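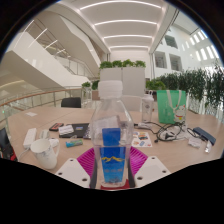
This page was last changed in May. Thread is open, 12 replies, older ones hidden.

Shared table keeps filling up, what do you do about it?

ravgum
Four of us use the one big table at our place in Ravcombe for work, meals and everything else. It's a good light wood table and I'd like to see more of it. Right now there's a power strip on it, a charger, a tangle of black cables, a mug, a tumbler, a water bottle, a notebook with a stack of cards on top, a sheet of cartoon stickers and a mint tote bag with a cat on it. I cleared it at 7 am yesterday and by dinner it was back to normal. Looking for things that have worked for other people in share houses. Not keen on buying more furniture.

dornness_flat
Get the power strip off the top. Once there's power on a table, everything that needs charging comes to live there, then the cables, then the rest. We screwed ours to the underside at the back and it made more difference than anything else we tried.

kettle_on
Agree about the power, but don't screw anything into a rental table. We used a hook-on cable tray from Graven. Cost 27 dollars and it clips to the edge.

dornness_flat
It was our own table. Fair point if it came with the house.

ravgum
Ours came with the house so no screws. Does the Graven tray hold a full-size strip with the plugs in? Some of our plugs are chunky.

kettle_on
Holds mine with three plugs in it. It sags a bit in the middle. Check the thickness of your tabletop first, the clamp on mine stops at 28 mm.

plainbiscuit
I'd leave the power where it is and go after the small stuff. Cards, slips of paper, stickers, lip balm, little bottles. Big things get picked up when people want to eat. Small things get pushed to one end and stay there for months. We have a shallow tray for them and whatever is still in it at the end of the month goes in its owner's room.

hollowlog
The tray turned into a second table at our place. Everything went in and no one ever took anything out. I'd skip it.

plainbiscuit
Did you empty it, though? It only works if someone empties it.

hollowlog
For the first two months, yes. Then the person who did it moved out.

su_table_club
Bags on the table is the one I can't stand. They've been on the floor of the bus. Put hooks by the door and hang the tote up. If it's a shopping bag with handles it doesn't even need a strong hook.

kettle_on
Bags don't bother me. Drinks next to cables do. I lost a laptop that way and the repair quote was 379 dollars. Now anything without a lid stays at the other end from the power. A tumbler with a lid or a bottle with a screw cap is fine by me, an open mug isn't.

su_table_club
You'd let a tumbler sit beside a power strip? Most of those lids leak when they go over.

kettle_on
Mine doesn't. Yours might.

ravgum
Thanks all. I measured the top and it's 27 mm, so the clamp should just fit. Will order the cable tray and put two hooks up by the door with the removable strips. Leaving the small stuff for now because I can see both sides. The notebook and cards belong to a housemate who is away until the end of the month, so those are staying put.

plainbiscuit
Wipe the wall down before you use the removable strips or they'll let go overnight.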